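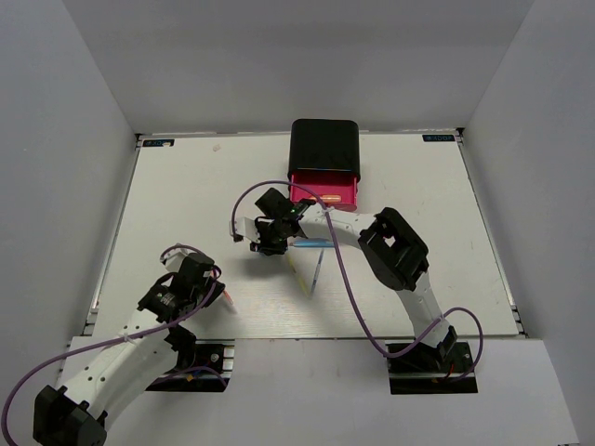

So I finally made it to the Stojanović open day in Pultau! If you've been reading for a while you know I've wanted to go ever since I bought my first Kokamo drawer box, the little black desktop one with a single drawer, and then bought a second one, and then gave one to my sister so I'd have an excuse to buy a third. They open the works to visitors one day in June and this year it was a Thursday, so I took the day off and got on the early train from Cludalport with a sandwich and two pencil cases. (One was empty. I know myself.)

The factory is a 20-minute walk from Pultau station, mostly uphill, past a garden center and a tire place. You check in at a folding table and they give you a sticker and a pencil, which I thought was a nice touch until I noticed the pencil wasn't sharpened and there wasn't a sharpener until the third room. I took all my notes on my phone.

They walk you through in groups. Mine was mostly retired couples, plus a school art club in matching sweatshirts and one very serious man who measured things with a pocket ruler whenever we stopped. Our guide had worked there for years and had a wonderful loud voice, and she needed it, especially in the first room.

The first room is where they do the cases. The box starts out as pellets in a big sack, which I sort of knew in theory, but it's still a bit magical to see a sack of what looks like black lentils at one end of the room and finished cases stacked up at the other. The rounded edges were a whole thing. Apparently the first version had square corners and people complained about catching their sleeves on them. You get to hold a case straight off the line, before the felt feet go on, and it's lighter than I expected. With no drawer in it, it's just a sleeve, really. One of the kids put it over his hand and wore it for the rest of the tour.

Then drawers! This was the room I'd come for. The guide told us they've made the drawer in 36 colors over the years, and there's a wall where every one of them is mounted in a row, going back to a brown that I can only describe as gravy. The current range is much smaller. The magenta is the best seller by miles, and I was so pleased, since mine's magenta and I have had to defend it. In the sage green year they made 873 sage drawers and then stopped, so if you have one of those, hang on to it. I don't. I asked if there were any left in a back room somewhere and she laughed at me very kindly.

What I hadn't thought about at all is the pull. There's a bench where a woman slides drawers in and out of cases all day and sets aside the ones that feel wrong. They let us try it, with five drawers in a row, and we had to say which one was the reject. I got it wrong twice. The art club got it first time. The reject had a tiny bit of drag about halfway out, and once you'd felt it you couldn't stop feeling it, and I have now been home for two days opening and closing all my drawers like a maniac. (Second box, the one by the phone, has drag. I'm keeping it anyway.)

After that there was coffee and a dry sort of almond cake in the canteen, which I'm only mentioning because the queue took so long that our group missed the film. People who saw it said it was fine.

The writing room is across the yard, and it's quieter and smells fantastic, cedar and something like warm wax. Stojanović doesn't make pens (they buy those in from somewhere and put them in the gift sets) but they do make pencils, and have for longer than they've made boxes. The yellow ones get dipped again and again, and they look terrible until about the fourth coat, all streaky, and then suddenly they look like a pencil. There's a rack of them drying that goes right up to the ceiling. The guide said a full rack is 1,736 pencils and the man with the ruler wrote that down. I did too, to be fair.

There was a long table where you could try everything on offcuts of paper, and I lost the group there for a while. My opinions, for what they're worth: the yellow pencil in the regular grade is lovely and a bit softer than it used to be. The blue pens in the gift set feel nicer than they write. There's a thin pen with a pale barrel and a dark tip that I'd never have picked up in a store, and I've written this whole report's first draft with it. It isn't great for big loopy handwriting, so if you write like my mother you should skip it.

One thing I'd wondered about for years: why is the Kokamo drawer so shallow? You can get a row of pencils in it, or an eraser and some clips, but a stapler won't go. I asked, and the answer was that the original was made for a school supplier who wanted something kids could only fit a day's worth of stuff into. I love that, and it also explains why my drawer won't shut whenever I put the good scissors in. I've given up on scissors in there. At the moment it's one glue stick, a few erasers and a stack of stamps, with pens and pencils left out on the desk, where I use them.

The factory store is at the end, obviously. Prices were a little lower than in town but not enough to pay for the train. There's a seconds bin by the door, and that's where you should go first, before the tour if they'll let you, as it was nearly picked clean by the time we got there. I got a case with a scuffed top and an orange drawer that doesn't match it, and a bundle of yellow pencils with the lettering slightly crooked. The register said I was customer 41 of the afternoon, so it wasn't exactly a crush, but it felt like one in that little room.

A few practical bits if you're thinking of going next year. Book the morning slot. The toilets are before the check-in table and it's a long way back. Wear flat shoes, the yard is cobbled. There are lockers but they want a coin for them. Strollers can't go in the first room, though the drawer room was fine. And bring your own sharpener!

I caught the 5:20 back to Cludalport with pencils sticking out of my bag and slept through most of the trip. Photos of the color wall will go up once I've figured out which drawer is which, and if anybody knows the name of the gravy one, please leave it in the comments.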